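Zimine Manipulation Laboratory
Posted by Palesa Nel, April
Last updated: April, 16:40

1/ The laboratory has completed the first stage of its study on learning to grasp light household objects from demonstrations given by hand. This thread sets out the method, the main result and the limits of both. A full written report will follow.

2/ The question was a narrow one. When a person guides a gripper towards an object many times, does it matter where the gripper starts from? Most of our earlier work held the starting position fixed and varied the object. In this study we did the reverse.

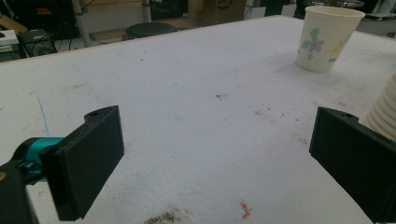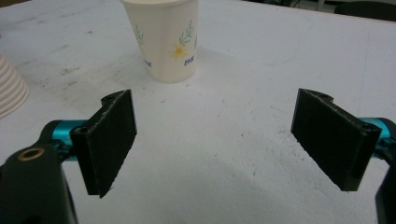 Paper cups on the white work table, seen from the hand-held gripper.

3/ We recorded 2000 demonstrations in total. Half were given from a single fixed starting pose, which we call the Levlow set. The other half, the Flarnlow set, began from 8 different poses, varied in height, angle and distance from the target. The same people gave demonstrations for both sets, using the same gripper and the same instructions.

4/ Each set was then used to train a separate policy. The two policies were alike in size, training time and every setting we control. Neither was given any information about the target other than the view from the gripper.

5/ Testing was carried out from 10 starting poses that appeared in neither set. A trial counted as a success if the object was lifted clear of the table and held for three seconds. A crushed cup was counted as a failure, even where it had been lifted. This rule was agreed before testing began and was not changed.

6/ The policy trained on the Flarnlow set succeeded from all 10 test poses in most of its trials. The policy trained on the Levlow set did so from only 3. From the other poses it tended to close the fingers too early, or to approach along the path it had learned and pass to one side of the target.

7/ Early closing deserves a further word. When we reviewed the failed trials, Mpho Joubert found that the Levlow policy was closing at much the same moment in each attempt, whatever the distance left to travel. It had learned the usual length of the approach. The Flarnlow demonstrations varied in length, and timing alone was therefore a poor guide to when the fingers should close.

8/ We tested this reading directly. Demonstrations in the Levlow set were slowed down or speeded up at random and the policy was trained again. Early closing became less common. Sideways misses did not. We take this to mean that the two faults have separate causes, and that adjusting playback speed is only a partial remedy.

9/ Several limits should be stated. All demonstrations were given at one table, under one lighting arrangement. The targets were light and rigid enough to be pinched from the side. We have made no claim about heavy, soft or transparent objects, and readers should not draw one from these results.

10/ Clutter was also limited. Other items were sometimes left near the target, but they were not placed according to a plan and we did not measure their effect. The next stage will treat this as a variable in its own right.

11/ The recordings will be released under the name Văn once checks on labelling are complete. The release will include the failed and abandoned demonstrations, which were left out of training but may be of use to others studying how people correct themselves part way through a grasp.

12/ Laboratories wishing to repeat the work may write to us for the protocol. We ask that any change to the starting poses be reported in full, as small differences in height had a larger effect than we had expected. Questions on the method should be addressed to Mpho Joubert, and questions on the release to me.

Comments

gripnotes: Did the people giving the demonstrations know which set they were recording? I would expect them to move differently once they are used to a fixed start.

Palesa Nel: They did know. The sets were recorded in alternating blocks to reduce the effect of practice, but it cannot be ruled out. The order of the blocks will be given in the report.

t_harrow: Pleased to see crushed cups counted as failures. We went the other way on ours and regretted it.

benchside: Will the slowed and speeded-up versions be in the release as well, or only the originals?

Mpho Joubert: Only the originals, together with the script used to alter them.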